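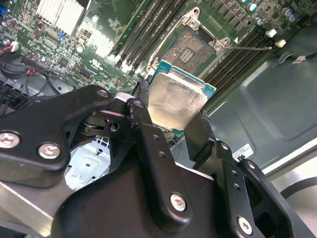
Unit 11: Fitting a processor in a land grid socket

Notes by Ginevra Zuccaro, hardware maintenance course, Fimley. Revised May 1, 2023.

1. Scope

These notes cover removing and refitting the processor in a desktop tower with a green board and memory slots on both sides of the socket. Cooler removal was dealt with in Unit 10 and is not repeated. Read the section on contacts before the practical.

2. Terms

Socket: the square recess that receives the processor. In this type the contacts are in the socket and the processor has flat pads on its underside.

Heat spreader: the metal cap on the processor. Faint scratches on it are of no consequence. Old thermal compound is, and must be cleaned off.

Substrate: the thin board under the heat spreader. Its border is the part to hold.

Load plate: the hinged part of the metal bracket that presses the processor down.

Lever: the thin arm at the side of the bracket that locks the load plate.

3. Preparing the case

Shut down, switch off at the wall and remove the mains lead. Hold the power button in for a few seconds. Lay the tower on its side with the open side upwards, so that the board is horizontal and the processor can be lowered straight down. A processor offered up to a vertical board tends to slide, and the contacts take the damage.

Connect the wrist strap to bare metal on the chassis. Paint is not a reliable earth.

Memory modules may stay in place if there is room for the fingers. On boards with a bank on each side of the socket it is usually quicker to take them out. Note which slots were filled. 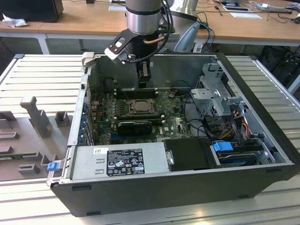
Cables should be folded back against the case wall before the load plate is opened. A loose connector dropped across an open socket can bend a whole row of contacts.

4. Fitting

4.1 Press the lever down and outwards to clear its catch, then raise it fully. Open the load plate.

4.2 Inspect the contacts under a lamp from two directions. The reflections should be even. A dark spot or a bright one out of line means a bent contact - stop and report it.

4.3 Hold the processor by two opposite edges. Match the notches, or the corner mark, to the socket.

4.4 Bring it level before it touches. Lower it vertically and let go. It should sit flat under its own weight. Do not slide it or press it.

4.5 Close the load plate and bring the lever down under its catch. Firm resistance is normal in the last part of the travel.

5. Practical

Work in pairs on the boards in the Brodano cabinet. Enter the board number and the result of 4.2 on the sheet before closing the load plate. Board 141 has a known bent contact and is for inspection only. Allow 90 minutes, including refitting the memory.

Reading: Kullau and Ammann, p. 472, on contact force.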